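# 木桌面的含水率账本

木材干燥车间里最常用的一个数字是平衡含水率。木材放在温度和相对湿度恒定的空气中,时间足够长,含水率会停在某个值上,不再吸湿,也不再放湿。二十摄氏度、相对湿度百分之六十五时,多数温带阔叶材的平衡含水率接近百分之十二。供暖季室内相对湿度降到百分之三十以下,这个值会落到百分之六上下。一块实木桌面一生中的大部分变形,都发生在这两个数之间。

家具厂Widbridge的干燥工程师Akosua Sarpong负责三座常规蒸汽窑。她的工作记录按窑次编号,目前已编到1,141。每一窑记入窑含水率、各阶段干湿球温度、出窑含水率和应力试片结果。记录最初用纸本,后来转为表格,格式基本没有变过。

“出窑含水率只说明平均值,”Sarpong说,“板子内外差多少,要看试片。”

木材的干缩是各向异性的。纤维饱和点通常取百分之三十左右,在此以上,失去的是细胞腔内的自由水,尺寸基本不变;在此以下,失去的是细胞壁内的结合水,木材开始收缩。从饱和点干到绝干,弦向收缩率约为百分之六到十二,径向约为弦向的一半,纵向一般不足百分之零点三,设计时多忽略不计。弦切板向树皮一侧翘曲,原因在于两个面上弦向与径向成分的比例不同。

以一张宽八百毫米的白蜡木桌面为例。弦切板含水率每变化一个百分点,宽度变化取千分之二点七。含水率从百分之十二降到百分之八,收缩量为八百乘以零点零零二七再乘以四,即八点六毫米。径切板的系数按千分之一点七计,同样条件下收缩五点四毫米。两者相差三毫米多,足以决定穿带的长孔开多长。

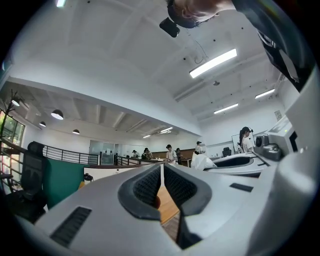 计算本身并不复杂,争议集中在系数的取法。手册给出的干缩系数来自无疵小试件,试件四面暴露,内部应力很小。实际桌面有胶缝,有涂层,底面还有约束构件,测得的位移通常小于计算值。Widbridge的做法是按计算值的全额留缝,不打折扣。结构设计师Fiifi Aryee认为这个余量偏大,长孔过长会削弱穿带对翘曲的抑制。他主张中间一颗螺钉固定,两侧开孔,每侧只承担一半位移,孔长按半宽计算。

这一方案目前用于径切板桌面。弦切板仍沿用旧图纸。

涂层的作用常被高估。漆膜降低水蒸气的透过速率,不改变平衡含水率。聚氨酯漆面的桌板与裸板放进同一间屋子,最后到达的数值相同,裸板需要数周,漆板需要数月。对短周期的湿度波动,涂层可以起到滤波作用;对持续整个供暖季的低湿,作用有限。硬蜡油的阻隔能力更弱,响应时间接近裸板。

真正造成返修的情形是单面涂装。正面三道漆,底面一道或不涂,两面的吸放湿速率不同,板厚方向出现含水率梯度,桌面随之成瓦形弯曲。维修技师Wumpini Baidoo经手的翘曲桌面中,这一类占多数。她的处理顺序是先拆下桌面,用木条垫空,两面通风放置,等含水率梯度消失后再测弯曲量。残余弯曲不大的,补涂底面后装回;较大的,沿胶缝剖开重新拼板。

她不建议在凹面洒水压平。洒水使表层迅速膨胀,膨胀受内层约束,表层细胞被压缩,干燥后表层比原来更窄,弯曲可能加重。木材学中称为压缩定形,老地板的板缝逐年变宽也可归入这一机理。

测量仪器的误差同样需要计入。针式含水率仪测电阻,读数受树种和温度影响,须按校正表换算,在百分之六以下基本失去意义。感应式仪器测介电性质,不留针孔,但读数随密度变化,对薄板还会受到垫板影响。Sarpong的要求是两种仪器都只用于筛查,每窑另取2块试片做烘干法,在一百零三摄氏度下烘至恒重,以此作为存档数据。两次称量间隔两小时以上,质量差小于千分之五视为恒重。

平衡处理与调湿处理的区别,在小厂常被混淆。平衡处理的目的是缩小板与板之间的差异,窑内条件设定在最干板材的目标值,等较湿的板材赶上来。调湿处理的目的是消除同一块板内的应力,在窑期末尾提高湿度,使受拉定形的表层发生反向的压缩定形。前者以天计,后者以小时计。跳过后者的板材,外观和含水率都合格,纵剖时会夹锯,剖开后两片向内弯。

判断方法是叉齿试片。从板上横截一段,锯去中部,留下两齿。齿平行,应力已释放;齿内弯,表面硬化;齿外弯,调湿过度。外弯目前没有可靠的补救办法。所以调湿阶段宁可短,不够时再补。试片锯开后应在室温下放置一夜再判读,刚锯开时的形状混有含水率梯度的影响。

拼板前还有一道陈放。出窑板材在车间内码垛,垫条上下对齐,车间相对湿度控制在百分之四十到四十五,对应的平衡含水率约为百分之八。陈放期间,同一张桌面的板条应放在同一垛中。相邻板条的含水率差超过2个百分点时不应胶合,否则胶缝两侧日后收缩不一,桌面上会摸到台阶。端头失水快,拼板后若不及时封端,裂缝多从端部胶缝开始。

Aryee正在修改弦切板桌面的图纸。新图把穿带长孔由通长改为两段,孔宽不变,垫圈外径加大一级。样板在七月装配,需经过一个完整的供暖季才有位移数据。在此之前,车间按旧图生产,Sarpong的记录表新增了一栏,填写每张桌面的弦切板比例。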